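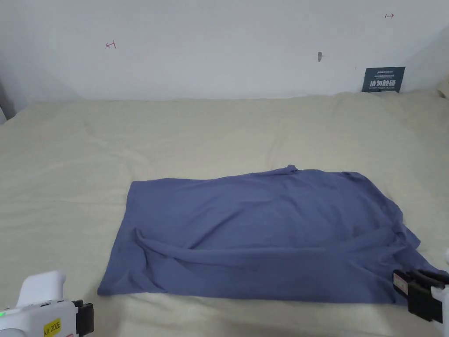

List archive > Local politics

Re: Illau council staff changes
Mon 28 October

> Does anybody know if the deputy mayor's press aide is really
> leaving? The Palacios paper had one line on it and nothing since.
> I can't find a notice on the town site either.

Yes, it's real! The clerk's office posted it late Friday, way down under the road closures. The aide is moving over to the Masivov county office, and the deputy mayor is taking applications for the job until the 17th of next month.

What I'm excited about is the other item in the same notice. They want to split the job in 2, one person for the press and one just to answer residents. We've been asking for that since August, when the Flurkirell bridge letters sat unread for weeks (mine included). 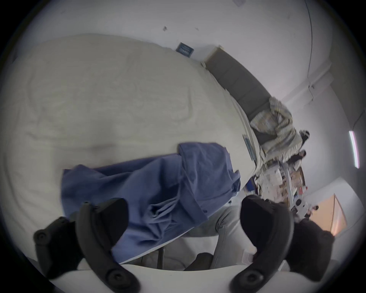

The petition had almost 3000 names on it by the end, and I think that finally got through to them. Two council members I'd written off as a no told me they'll vote for the split, so it has a real shot.

It comes up at the next regular meeting, right after the budget transfers. Please come if you can, and sign the speaker sheet before it starts, they were strict about that last time. I'm driving in from the Palacios side and have room for a couple of people. Write me off list!

> Also, is the Illau meeting still streamed?

Sound only for now. It's pretty clear if you use headphones.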